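Comparison of Two Gripper Finger Types for Moving Soft Items Between Containers
Student project report, Durulia lab course
2025-01-15

1. Aim of the project

In this project we compared two types of gripper fingers on a two-arm table setup. The first type is the hard finger that was delivered with the arms. The second type is a softer finger with a rubber surface, which we ordered from Finduteck in October. We wanted to know which one is better for taking a fabric item out of a container and putting it into another one.

2. Setup

Both arms are mounted on the same wooden table, one at each side. The containers stand at the far half of the table, where both grippers can reach them. The arms are controlled by the Zullgate controller, and we did not change its speed settings during the tests. Only the fingers were changed, always on both arms at the same time. 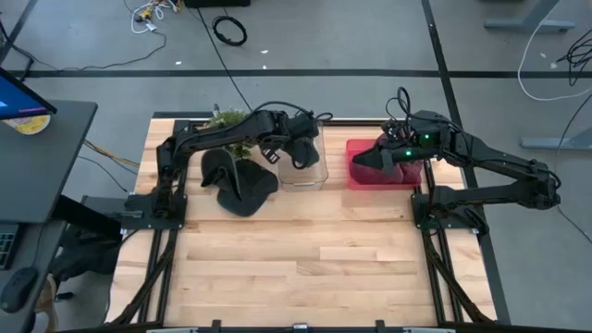 Figure 1. The two arms at the work table, with the clear container, the red container holding a fabric item, and the cap.

3. Tests

We made 217 trials in total. In 53 of them the program stopped because of a cable or software error, and these trials are not used in the results. A trial was good if the item was inside the target container when the arm went back to its start position.

4. Results

The softer fingers had fewer lost items, mostly with thin fabric. With the hard fingers the cloth often slipped out when the arm was lifting it over the container wall. For the cap we found almost no difference - both types could hold the brim well.

The softer fingers also have a disadvantage. They are wider, so they touched the container wall more often, and after 7 days of use the rubber had small cuts at the tips. We had to replace one pair.

5. Problems and next steps

The position of the containers was set by hand, and this made small differences between trials. Next time we would put marks on the table. We would also like to test a narrower soft finger, if Finduteck can supply it before the end of the course.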